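3.2 The waste point and its surroundings

In our study a waste point means the bin together with the things kept near it for the same work. Earlier studies of small offices looked mostly at the bin alone (Berge and Eide). We think this is too narrow, for people also use the wall and the floor beside it. The waste point discussed in this section has a small bin with a red base, standing on beige carpet close to the baseboard. A shopping bag hangs on a white hook over the bin, and black plastic is bunched at its handles. Small black scraps lie on the carpet.

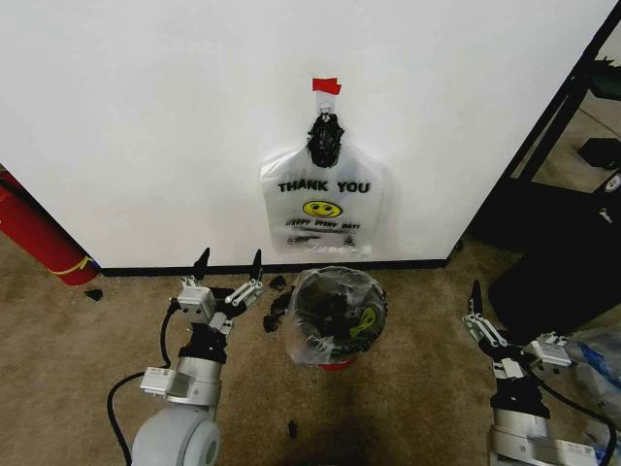

Figure 2. Waste point with hanging bag, small bin and scraps on the carpet.

3.3 Hanging storage and reach

A bag on a hook takes no floor space, and it can be found without opening a cupboard. It also has a weak side. When the bag hangs flat on the wall, its mouth is narrow, and one hand must often hold it while the other hand works. Björklund described the same difficulty for kitchen hooks. We therefore noted the opening of the bag and the height of the hook as two separate matters.

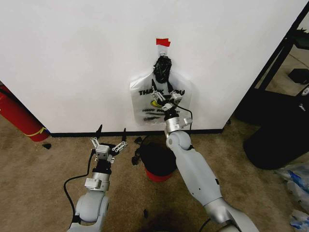
The marking of the hook was treated in the same way. A short piece of red tape is fixed on the wall above it, and such a mark is easy to see on a white wall. The print on the bag, with its "THANK YOU" and yellow smiley face, was recorded but not used in the analysis. Scraps on the floor were noted by their side of the bin, left or right, and by whether they lay near the baseboard or further out on the carpet. We did not try to judge how long they had been there.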